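Table Setting and Small Fruit: Project Report

Course project, second-year Home and Food Studies, Durport
April 2020

1. Purpose

Our group looked at how soft fruit can be served at a small table in a shared room that was never set up as a dining room. We wanted to know which tablecloth and which dish make a small serving easy to see and easy to reach. We picked strawberries as the fruit because they bruise quickly, and poor handling shows on them within the hour.

The work was done in March. The budget was $49, most of it spent on fruit. The cloth and plates were borrowed from the Desteck study kitchen.

2. Setup

The serving table was a rectangular one, placed at the front of the room with a second, smaller table behind it for the kettle and drinks. The sink station was to the side. We kept the serving table clear of everything except the cloth and the dish, so that people would not use it as a place to put down bottles and cables.
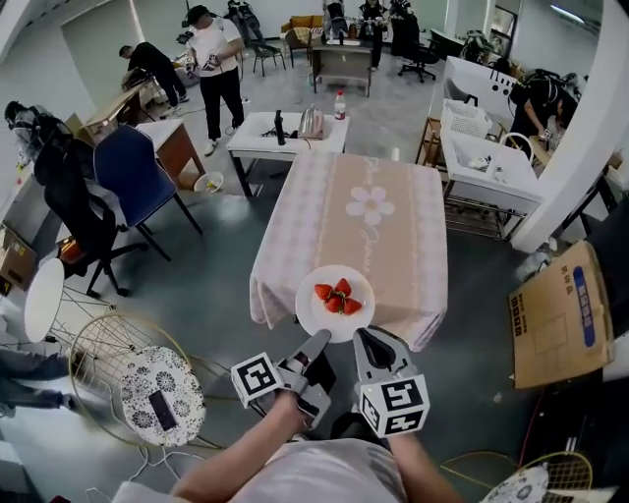 We tested two cloths. The first was plain white. It looked clean at the start of a session but every drop of juice showed, and it had to be changed twice. The second had a checked pattern with a peach band down the middle and large white flowers. Small stains were much harder to notice on the checked part. The flowers were a problem at first, as a white plate set on top of a white flower lost its outline when seen from a distance. Moving the plate toward the edge of the table helped.

The second cloth was also longer and hung over the front and sides. It slid when people brushed against it. We fixed this with clips from Lanz on the back edge.

3. Serving

Each serving was kept small. In an earlier trial we put out 2000 grams of strawberries in one deep bowl. The fruit at the bottom was soft before anyone got to it, and we threw out a good part of it. After that we used a flat round plate and refilled it every 20 minutes from a covered box kept by the sink.

We left the green caps on. People could pick up a berry without touching the red part, and the caps made the plate look fresher for longer. For some rounds the berries were cut, for others they were served whole. Cut berries leaked more and had to be eaten sooner. 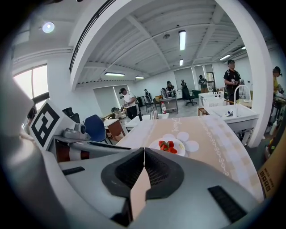

Light made a bigger difference than we had planned for. With the ceiling lights on and daylight from the window, the red of the fruit stood out well against the plate. Late in the afternoon the same plate looked dull.

4. Results

We collected 15 comment cards. Most people preferred the white plate to the Wito glass dish, which was harder to see on the patterned cloth. Whole berries were preferred to cut ones. Three cards said the table was too low to reach comfortably while standing.

5. Problems and next steps

We did not measure the room temperature, and we should have. The two cloths were also tested on different days with different fruit, so the comparison is weak. If the project continues we would repeat it with both cloths on the same afternoon and add a second fruit, probably grapes. The borrowed cloth has been washed and returned. One clip is missing and will be replaced.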